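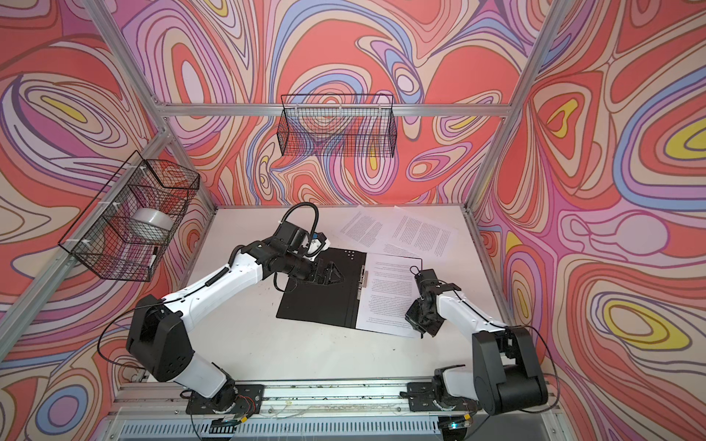 Where do you put the tape so you can find it again? In a basket on the wall beside the table, at the height of your hand.

3 min read

That was how my aunt's repair shop ran, anyway, and the winter I turned eleven I thought it was the best place on earth. She called it Stomeo, after a street she had once lived on, and she had papered the walls herself in great looping swirls of coral and lavender and blue, with yellow tucked in wherever she felt the day needed some.

"Find me an island," she'd say, when I got fidgety, and I'd go hunting for one! I had names for them all. Trandilel was the big one, shaped like a teardrop, and I drew maps of it on the backs of old receipts. It had a harbor and a bakery and 570 goats.

Everything else in the shop lived in wire baskets. Tape, markers, string, the good scissors (never to be used on paper, never!). My job in December was to empty every basket onto the white table, wipe it out and put it all back, and oh, I loved it. You'd find a button, a key to nothing, half a peppermint. Once I found two tickets for the Halvorsen ferry, never used, and my aunt held them up to the lamp for a long time.

"Put those back," she said.

"Which basket?"

She looked along the wall, past the lavender, past Trandilel and its goats, and picked the one by the window where we kept nothing at all.

I asked who the other ticket was for. She tore off a strip of tape with her teeth, stuck down the corner of a box that was already shut, and asked me if the ferry stopped at my island.

I said it did, of course it did, every morning at six! She wanted to know what the bakery sold. So I told her, and we were late for supper.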